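Ticket: irrigador bucal Seltmont, el depósito pierde presión y se apaga solo
Estado: abierto
Producto: Seltmont de sobremesa, comprado en la tienda online de Hardale

Hola otra vez. Abro ticket nuevo porque el anterior me lo cerrasteis por inactividad y yo seguía con el irrigador haciendo cosas raras, así que os cuento todo desde el principio y así no tenéis que ir a buscarlo.

Lo compré en junio por recomendación de mi higienista, que me vio las encías y me dijo que o me ponía en serio o la próxima vez íbamos a tener una conversación más larga. Los dos primeros meses, una maravilla. Lo usaba por la noche, después del cepillo, en la posición 4, con agua templada y sin colutorio (lo del colutorio lo leí en el manual, para que veáis que me lo leí). Luego empezó a perder fuerza. Primero solo al final del depósito, cuando quedaba un dedo de agua, y después ya desde el principio. El chorro sale bien unos segundos, se oye que el motor cambia de tono, y lo que queda es un hilillo que no limpia nada. Si insisto, se apaga.

Lo que he probado por mi cuenta:

Cambiar la boquilla. Tenía dos sin estrenar, la normal y la de ortodoncia. Igual con las dos.

Descalcificar con vinagre, mitad y mitad, dejándolo pasar entero y luego dos depósitos de agua limpia. Aquí el agua es durísima, así que tenía mucha fe. Mejoró un par de días y vuelta a lo mismo.

Sacar el depósito y mirar la junta negra de abajo. La vi un poco mordida por un lado, no mucho. La giré, la volví a encajar y el primer día me dejó un charquito en la base, así que la puse otra vez como estaba.

Enchufarlo en otra habitación, por si era la toma del baño. Se apaga igual.

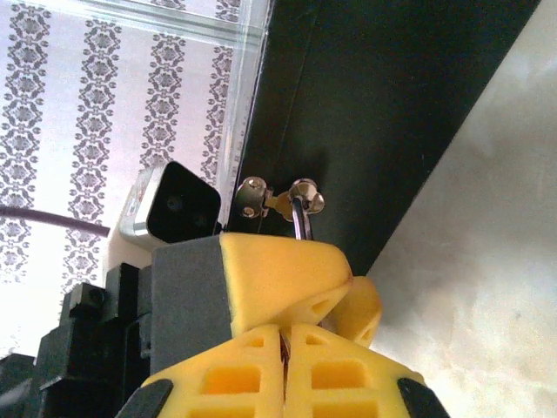 Después me escribió Luuk Geerts, de vuestro servicio técnico, muy amable, y me pidió que midiera cuánto tardaba en vaciarse el depósito lleno en la posición más alta. Me salieron 155 segundos la primera vez. La segunda no lo pude medir porque se apagó a medio camino — y os juro que no toqué nada. Luuk me dijo que lo pasaba a Cheng-en Yen, que es quien lleva los recambios, y que me mandaríais una junta nueva desde el almacén de Badby.

La junta llegó. Venía en un sobre con la referencia 3371 y en el albarán ponía 2539, no sé cuál es la buena. La monté el mismo día. Entra, pero baila un poquito, como si fuera de un modelo con el cuello más ancho. Con ella ya no pierde agua por la base, eso sí, pero el chorro sigue cayendo y el apagado no ha cambiado nada.

Actualización, 30 de octubre de 2023

He hecho la prueba que me pidió Cheng-en por correo: quitar la manguera del mango, apuntarla al lavabo y encender. Sin el mango sale bastante más agua y aguanta más rato sin apagarse, aunque también acaba parándose. O sea que algo del mango hay, pero me da que no es lo único. Al volver a montarlo he notado que el botón de pausa se queda un pelín hundido, y si lo muevo con la uña el chorro sube y baja. ¿Puede ser eso?

Mis preguntas, para que no se queden por el camino como la otra vez:

¿La junta que me mandasteis es la de mi modelo, o necesito la otra referencia?

¿El mango se vende suelto? En la web de Lammers he visto uno que parece igual, pero no quiero ponerle nada que me anule la garantía.

Si hay que enviar el aparato entero, ¿os lo mando con el depósito o solo la base?

Mientras tanto estoy con los cepillitos interdentales, que los odio, y con la revisión a la vuelta de la esquina. Por las tardes cojo el teléfono sin problema.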